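# Keeping Cell 8 Honest

Pirkstead, a little before seven in the morning, and Afia Atinga is already on her knees with a hex key. The base bolts first. Always the base bolts. She leans on the left arm, then the right, feeling for any give where they meet the front rail.

"If that's moving, everything I do after it is a waste," she says. Then nothing for ten minutes.

The cell she looks after is a two-arm job, built inside an aluminum frame, and its work all November is sorting out a mess: drink bottles off the tabletop, into a lined bin. Dull work for a person. Surprisingly hard on a machine. The walls got papered in a leafy gray pattern, the top is red-brown marble, and the shop's older hands still complain about both. Too shiny, says Cinzia Bellini, who does the wiring. She wanted matte gray everything.

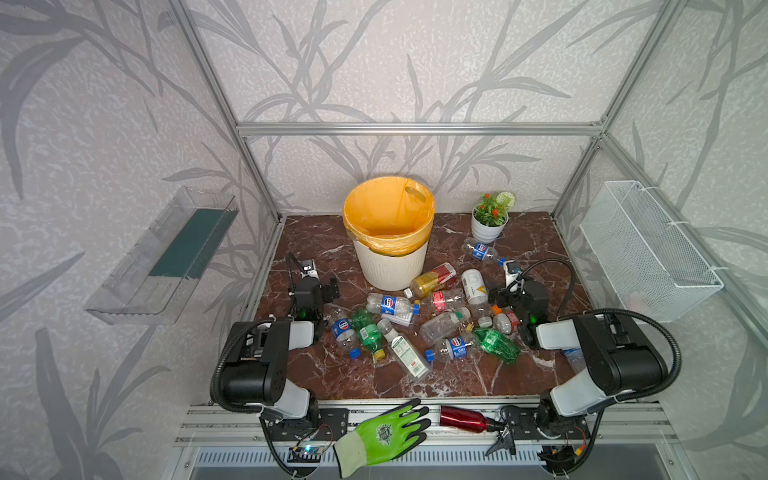

The grippers take the most looking after. Two fingers each, and the fingers wear – not evenly, either. Atinga swaps them in pairs after 1342 cycles, a number she got from a notebook left by Aba Nartey, who ran the cell before her. No one has asked Nartey where it came from. It works so they keep it.

Then the cameras. One sits on top of each gripper, and a knock you'd hardly notice will throw the aim off. She checks against a printed card, nudges, tightens, checks again. Twenty minutes on a good day. About 40 on a bad one.

Cables are the real trouble, though. They have to loop back along the arm with enough slack for the full reach, but too much and they snag on the first wide turn. Bellini ties them, runs the arm slow out to its limit, cuts the ties, starts over. She went through a whole bag of ties in her first week. Blames the supplier, Gevico, whose ties she says go brittle. Maybe so.

Last month's breakdown was smaller than any of that. Right arm kept stopping short, same spot, no error on the screen. They changed the motor settings. They changed them back. Remedios Cruzado drove over from Drorach with a spare controller and never got it out of the car – a connector under the arm had worked half loose, and she found it with her thumb.

Now it's on the list. Bolts, fingers, cameras, cables, and then every conector gets a push. Atinga does it by feel, gloves off, power off at the wall.

By half past seven she wants it running. Slow speed for the first 20 picks, one hand near the stop button, coffee in the other. She watches the left arm mostly. The right one's fine, she says, its the left I don't trust yet.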